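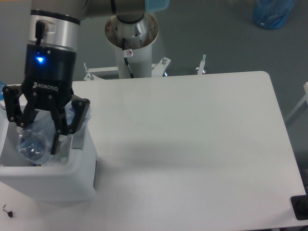

講義資料|自動化設備の計画と予算

ホーム 講義一覧 配布資料 課題 問い合わせ

6月 担当:Junpei Hoshino

第4回 ロボットセルの見積りを読む

前回は工程の選び方を扱った。今回は、選んだ工程に必要な設備を予算表に書き出すところまで進める。題材は使用済みペットボトルの仕分けで、つぶれた透明ボトルを白い樹脂容器で扱う作業である。

1. 本体以外の費目
見積書ではアームとグリッパの金額が先に目に入る。予算を超えるのは、たいてい次の費目である。
・架台(支柱、据付用の脚、ボルト類)
・作業台
・容器とその予備
・ケーブルと配線の保護
・工具、消耗品
・据付と調整の人件費
写真の構成では、アームは白い円筒形の支柱に載り、支柱の脚元には金属製の取付台がある。手首からグリッパ付近には短い黒いケーブルが通っている。アームのカタログ価格に架台が含まれるかどうかは、必ず販売元に確認すること。

2. グリッパの選定
ROBOTIQの表示がある2本指の機種を例に考える。透明で変形したボトルは形が一定しないため、検討時には開き幅、把持力、指先パッドの交換方法を調べる。パッドは消耗品として年度ごとに計上する。吸着式と比較する場合は、真空源とフィルタの費用も同じ表に入れる。

3. 演習用の条件
架空の数字を置かず、Serkura社の据付計画書(配布資料2)から転記する。
・対象品:透明ボトル 1回の試験につき200本
・床面から作業台までの配線長を含めた電源ケーブル:106 m(全セル合計)
・セル数:4
試験用ボトルの保管場所も計画に入れる。袋で受け入れるのか箱で受け入れるのかで、必要な床面積が変わる。

4. 見積りの比較
Totix社とLetow社の見積書を並べ、費目の名称をそろえてから金額を比べる。「一式」と書かれた行は内訳を請求する。保守契約は初年度無償の場合でも、翌年度からの額を別の列に書く。Léonie Reyさんの班が前回提出した表は列の分け方がよいので、書式の参考にしてよい。

5. 発注時期
発注から納品までの期間は機器ごとに異なる。架台を後から注文すると、届いたアームを据え付けられない。工程表は納期の長いものから順に埋める。六角レンチなどの手工具は少額だが、据付の当日に要るので先に購入しておく。

課題
配布資料2をもとに予算表を作成し、次回の講義開始までに提出する。単価の根拠が不明な行には印を付け、問い合わせ先を記入すること。質問はClotilde Charpentierまで。

最終更新:6月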